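The Cudineck Supply Access Project is in its second reporting period. This report covers the placement and stocking of mobile supply carts at the Rullell building, the transfer of stock out of the former storeroom, and the use of grant funds to date. It follows the headings in the reporting guidance supplied with the award and should be read together with the budget sheet already submitted.

**Background**

The grant was awarded to Kusport to replace a single locked storeroom with small, open supply points close to the rooms where materials are used. Before the project began, staff and learners on the upper floors had to go down to the ground floor for notebooks, markers, tape and cleaning wipes, and the storeroom was open only during office hours. Orders were placed when a shelf was found to be empty, and the same items were often bought twice by different teams.

The agreed work plan has 4 parts: clear and sort the storeroom; purchase and assemble open shelving carts; stock each cart to a standard list; and introduce a simple weekly restocking routine. The first part was completed in the previous period. The remaining parts were active in this one.

**Work completed in this period**

Carts have been assembled and placed on the stair landings at Rullell. The landings were chosen after a walk-through with the building office, which confirmed that a narrow cart could stand there without reducing the clear width of the stairs below the required measure. The carts are light enough to be moved by one person when the floor is cleaned.

Stocking began once the carts were in position. Items were brought up in batches and placed by hand, shelf by shelf, so that the layout could be adjusted before labels were fixed.

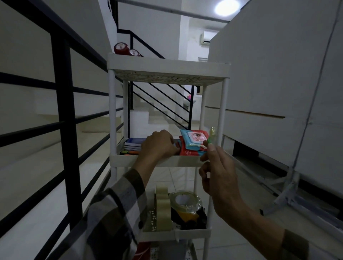 RULLELL, 16th March

Stocking of the landing carts is in progress. Writing materials and wipes share the middle shelf, where they are easiest to see and reach. The notebooks are kept in a stack to the left with markers below them, and the packs of wet wipes are laid on the right. Packing tape is kept on the shelf beneath, including a spare roll still in its wrapping. Much of the top tier has been left free for items still to be delivered.

The standard list was revised once during the period. The first version placed tape on the same level as the notebooks, and the shelf became crowded when the wipes were added. Tape was moved down one level and the list was reissued to all teams. No further change is planned before the end of the grant year.

**Progress against targets**

The work plan set a target of 200 notebooks to be moved from the storeroom to the supply points. At the date of this report, 92 have been moved. The remainder will follow when the next carts are in place. The notebooks are in sound condition and no replacements have been ordered.

The target for duplicate purchasing was that no item on the standard list should be bought by an individual team after the carts opened. Two such purchases were recorded, both for markers, and both were made before the revised list had been circulated. The stock was accepted and added to the carts.

**Use of funds**

Spending on carts and fittings is within the approved budget line. The supplier, Macaraeg, delivered in two shipments. The second arrived later than agreed and moved the start of stocking back by several days. No additional cost was charged. A small underspend is expected on labels, and Kusport requests permission to carry this amount over to the line for consumables.

**Issues and risks**

Open shelves depend on regular attention. Small loose items tend to move toward the front of a shelf and can fall when the cart is rolled. Shallow trays for markers and other small articles are being priced, and the cost can be met from existing funds.

Access on the stairs remains the main safety concern. Each cart must stay against its marked position on the landing, and cartons may not be left on the steps while restocking is under way. Both points have been added to the written instructions for staff. The building office will check the landings monthly and report any obstruction to the project lead.

**Plans for the next period**

- Complete stocking of the landing carts to the revised list
- Fix printed labels to the shelf edges
- Purchase and fit trays for small items
- Transfer the remaining notebooks from the storeroom
- Begin the weekly restocking record and submit the first month of entries with the next report

The former storeroom will be handed back to the building office once the last of the stock has been removed. Kusport asks the funder to confirm whether a site visit is required before the handover, so that access can be arranged.

Submitted on behalf of Kusport, Cudineck Supply Access Project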